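How to Submit Your First Short Film to a Festival

I've been sending my shorts out for a few years now, and my first round was a mess. I paid for festivals that don't even show comedies (mine was a comedy, mostly on purpose). So here's the way I do it these days, in the order I do it.

1. Lock the film first

Finish the thing! I know a lot of festivals accept a rough cut, but programmers watch hundreds of shorts and yours will be sitting next to ones with proper sound. When my friend Dindo Macaraeg sent out a cut with temp music he got no bites, then spent June redoing the mix and sent it to a different bunch of places.

2. Set a fee budget

Mine is $500 for the year and I stop when it's gone. A single entry can run to $40 if you wait for the late deadline, so go early.

3. Read last year's program

Look up what they actually screened. The Bamville festival loves slow family dramas, while Pridarport will take anything strange as long as it's short. If nothing in the lineup feels like a cousin of your film, skip it and keep your money.

4. Check the premiere rules

Some festivals want to be the first to show your film, and a public upload can knock you out. Keep it behind a password until you've read the fine print. I put my second short online the night I finished it, all excited, and lost Catacutan over it. Still annoyed.

5. Write two synopses

You need one sentence for the listing and one paragraph for the catalog. Say who it's about and what goes wrong. Leave out the themes. Mine always come out too long, so I read them aloud and cut wherever I run out of breath.

6. Put together a press kit

Director's bio, credits, both synopses, a poster and a few stills at full size. Keep it all in one folder with your name and the title in every file name, and check that the link opens when you're logged out.
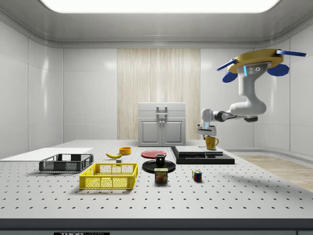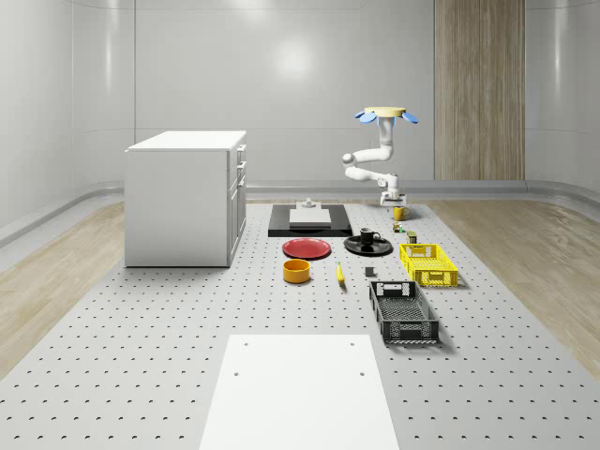
7. Skip the long cover letter

Three or four sentences is plenty. Virgilio Aquino, who used to read entries for Skuseck, told me he only looked at the letter after he'd watched the film anyway.

8. Track everything

I keep a plain spreadsheet with the festival, the fee, the deadline and the date they promised to answer. Then I try very hard not to refresh my email, and start writing the next one.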